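Plevlow 9 Training Goal, Folding, Club Size

Back in stock from December. Same frame as last season, new net clips, new wheels. Sold singly or as a pair, tell us which when you order.

Frame is welded aluminum, corners reinforced. Folds flat against a fence or wall, one adult can do it, two is quicker. Net included. Ground anchors included, sandbags not.
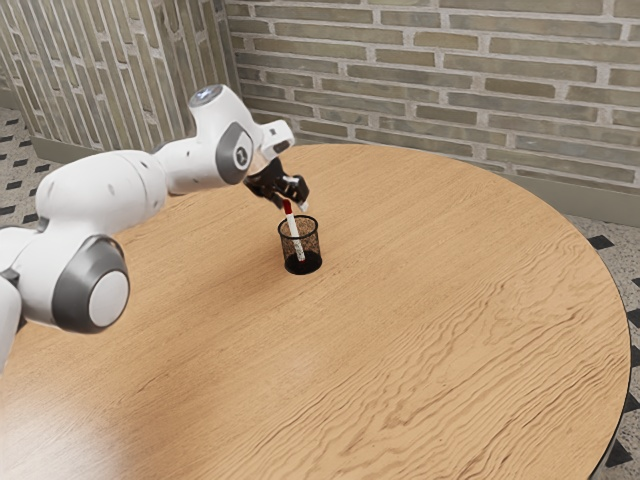
White pen with a red cap, black mesh cup, round table.

Who it's for: youth sides, five-a-side leagues, schools, anybody sharing a field with another team who wants it back by 6 pm. Not a match goal for senior soccer. We get asked every week. For that look at the Barbieri full size, seperate page.

What you get
Frame in four sections, marked left and right
Net, white, knotless, clips already on
Ground anchors for grass
Wheel kit (rear bar only)
Hex key 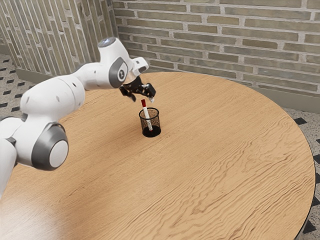 Specs and price
Width: 378 cm
Folded depth: 9 cm without wheels
Finish: white powder coat
Single goal: $324, net and anchors in
Delivery: curbside, driver won't carry it to the field
Spare nets and clips: yes, ask for the Ideck pack

On turf you need weights on the back bar, anchors won't hold. Always weigh it down or pin it before anyone plays, even for a ten minute warmup. Don't let kids hang on the crossbar. Check the bolts after the first couple sessions, they bed in and want another half turn.

Net clips are the big change. Old ones snapped in the cold and we sent out a lot of replacements. New clips are softer plastic, push on by hand. We ran roughly 3000 shots at one goal before signing off on them. If you have the older model the new clips fit, no drilling.
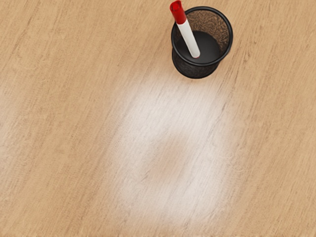 Mirjam Oberholzer writes that the clips held all through fall on her two goals but the wheels pick up mud and need hosing off, and she'd like a bigger tire on the next one.

Fair point on the wheels. Brilis makes a wider wheel that goes on the same axle, we stock it, add it in the notes box at checkout and we'll swap it before the goal ships. Small extra charge, we'll email you the total first.

Lead time is short for singles, longer for pairs. Club orders of four or more get there own delivery slot so call ahead, 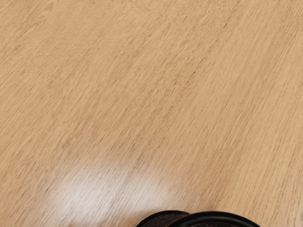
and have the gate width handy, the longest carton doesn't bend and a tight turn off the street has caught us out before. If the truck can't get in we drop at the nearest curb. Returns fine if unbuilt and still in the carton, you pay the freight back. Scratches from use aren't covered, bad welds are.

Questions on sizes or league rules, ask for Khôi Chu at the sales desk. Spare parts, Ada Villa. Mornings best.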